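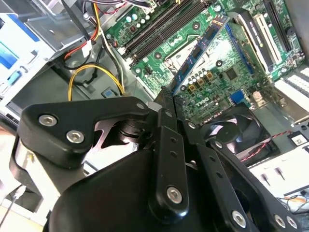
How many times does a person have to guide the arm through one memory module before there is enough to learn from?
More than we first guessed. Our set for this one task stands at 1107 recorded attempts, and the learned version only began to behave sensibly once we were well into the second half of them.

Welcome to the gallery page for the Fullano bench. People write in quite often to ask what collecting examples looks like from day to day, and I always end up sending long replies with pictures attached, so it seemed kinder to everyone's inbox to put a couple of them up here and let you wander through at your own pace. I'm Abelardo Giraldo, and I look after the recording side of the project, which in practice means I spend a lot of my week with desktop computers lying on their sides.

The task is memory. A person steers the arm, the arm carries a module to the motherboard, and everything that happens along the way is saved — the camera views, the joint positions, how far open the fingers are, and the person's commands. Later the whole pile goes to Trerent, our training code, which tries to work out what the arm should do next from what it can see now. We started in June with a much easier job (dropping plastic blocks into trays), and I still have a soft spot for those early recordings, clumsy as they are.

The picture at the top of the page comes from the wrist camera. If you've only ever watched robots from across a room, it can take a minute to get your bearings, with those long black finger linkages so close and the green Dell board tilted off behind them. The blue module is up near the fingertips, and the two black memory slots run across the upper part of the board. This is the view our operators lean on most, and new people usually ask to have it on the bigger monitor by their second afternoon. I did too, and I never gave it back.

The other camera stays put and watches the bench, so it gives you the tower, the arm and the table together. We save both views for every attempt. Zeman, the little program that lines up the timing between them, was written over one long weekend and has been patched so many times that I'm a bit afraid to open it, but it does its job and we're all very fond of it. 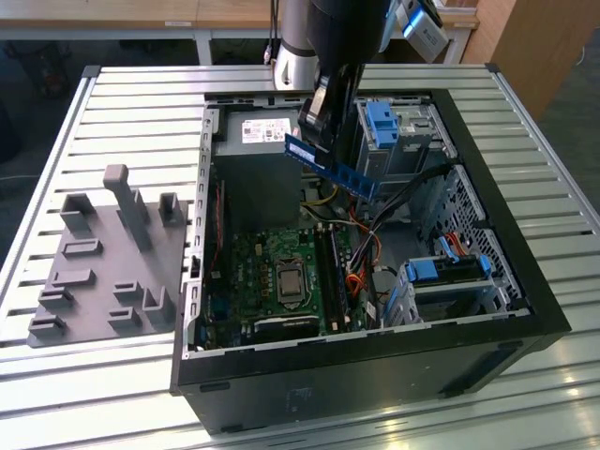 Blue memory module in the gripper, over the open tower, with the gray fixture plate alongside on the slatted table.

I like the bench view for a different reason. You get a feel for how much there is to steer around: the power supply in one corner, the drive cages on the other side, and that bundle of colored cables running across the middle of the case. Cables are the part of this work I could talk about all evening. They never lie quite the same way twice, and we've come to leave them be between attempts, so that the recordings have some of that untidiness in them. Our first batch was much too neat, and the model we trained on it got badly confused the first time a wire had wandered.

We keep the misses, too. Of the 1107 attempts, 71 are marked as failed, mostly modules that came down at the wrong angle or slid in the fingers, and each one has a short note from whoever was steering. Some of the notes are very funny, and a few are quite cross. They have been more useful than I expected when we sit down with Prellico, the viewer we use for going back over recordings, and try to decide where an attempt started to go wrong.

The next stretch of recording will take us to 1790 attempts if the schedule holds, with more changes to where the tower sits on the table and a couple of new operators learning the controls. I'll add pictures to this page as we go — slowly, I'm afraid, as I'm a better recorder than I am a webmaster. If you run a bench of your own and have thoughts on cables, please do write. I answer everything, usually late in the evening and at some length.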